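Robots on the returns bench, anyone else been through this?
Workplace chat > Warehouse and packing

tapegun_tilly
Evening all. Long one, sorry, put the kettle on.

I work in returns at Humwood (homeware, small accessories, that sort of thing). My job is opening what people send back, looking it over and deciding if it goes back on sale, gets a clean or goes in the bin. I've done it for 9 years and I like it, which I know makes me odd! In April we got told the bench work was being "supported by automation" and we've now got a two-armed robot doing a share of the sorting in a room off the main floor. Ronura, the firm that set it up, have been perfectly nice. Noemi De Luca, our shift lead, asked for people to train up on it and I put my hand up before I'd thought about it.

So now I spend half my shift at the bench and the other half standing across a table from a pair of arms, putting things down and watching what happens to them. My feet know about it. Bits of cloth, little bags, bowls, whatever's come back that week. It's slow, and I do mean slow, but I don't think slow is going to last.
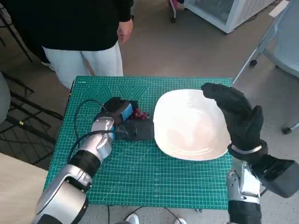
Soft stuff on the left, bowl on the right. Bare silver hand one side, black glove on the other.

What I can't work out is how I feel about it. The lifting and laying out was the boring bit, so fine, have it. But while my hands were doing the boring bit I was chatting to whoever was next to me, and that's gone. You can't really natter in the robot room, you're meant to be paying attention. And two of the girls who didn't put their hands up have gone a bit cool with me. Has anyone come out the other side of this?

brackenbury
We had it at Lacson, on kitting, different machines. I'm afraid I'd be on the side of the girls. We were told "supported" as well. There were 30 of us on lates when it started and there are 19 now. No redundancies, I'll give them that, they just never filled a job when someone left. Get your new duties in writing and get them graded. I trained one up for the best part of a year on packer's money.

moth_and_rust
Bit gloomy, brackenbury. I'm in the Hokville depot and it's been the best thing that's happened to my wrists. I used to go home and not be able to open a jar. Now the machine does the repetitive stuff and I do the queries, and yes I had to learn a new screen and yes I swore at it for weeks, but I wouldn't go back.

brackenbury
Glad about your wrists, I mean that. How many of you do queries though, and how many used to pack?

moth_and_rust
Fewer, obviously. Some went over to transport and some took the money. I'm not saying it's all roses, I'm saying it isn't all doom either.

tapegun_tilly
Both of you are making me feel better and worse. Mine isn't graded, no. I'm on the same rate as before and it hadn't crossed my mind to ask, which is a bit embarrassing to type.

Wrists are a fair point. I've got a dodgy thumb from the tape gun (hence the name).

dunnock546
Do the arms make the decision as well, or just move stuff? Big difference, I reckon. Ours only moves. Anything that needs a sniff or a good look still comes to a person, and a surprising amount of returned fabric needs a sniff.

tapegun_tilly
Just moving, so far. Deciding is still us, and the sniffing, lucky us! A small scratch on a bowl I'd pass or fail depending on where it is and how dear the bowl was, and I'd struggle to write that down as a rule. Ronura did ask me to try. I got a page and a half in and kept putting "depends".

brackenbury
That page and a half is the bit you want paying for. Don't hand it over for a thank you and a biscuit.

moth_and_rust
Agree with brackenbury on that one, mark the calendar. Ask Noemi straight out what the job's called and what it pays. And ask if you can do the robot room in pairs, we did and it was miles better for company.

tapegun_tilly
Pairs is a good shout, I might ask one of the two who's not speaking to me. I'm on at 6 tomorrow and Noemi's usually in the canteen before we start, so I'll catch her then. Will report back.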